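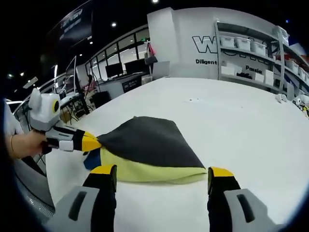 Charcoal over pale yellow-green, on a white table.

16 April 2019
By Nandini Krishnan

14 shares | 3 comments

Every spring somebody sells us a new way to keep fewer clothes. This year it's the Steltwood method, which wants you down to 41 items by July, shoes included. I'm not convinced. The leaflet says its followers got rid of 2,778 garments last year, but it doesn't say how many they bought again by Christmas. I asked. Radomír Zeman at Steltwood told me they "don't follow up in that way".

My own clear-out two years ago lasted until the first cold weekend, when I went out and replaced a jumper I'd given away in the warm. 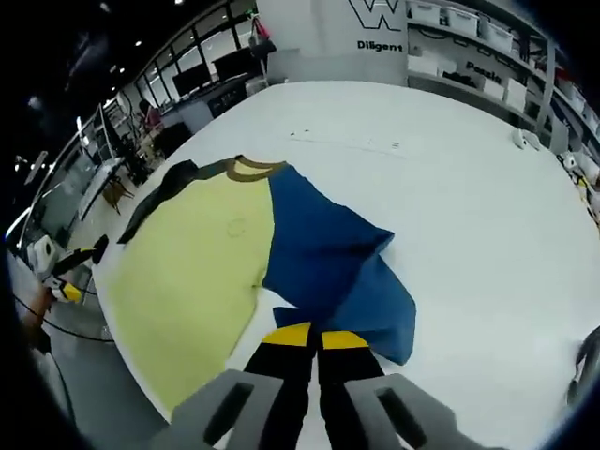

Is it worth paying for the course?
I'd keep the money. The leaflet is free at Brakel library and says much the same thing in four pages.

If you've stuck with it for a full year, write in. So far I've heard from Matěj Dvořáček, who managed five weeks.

Recent items
Do moth balls do anything?
The Kollár repair morning, reviewed
Charity bags: where they go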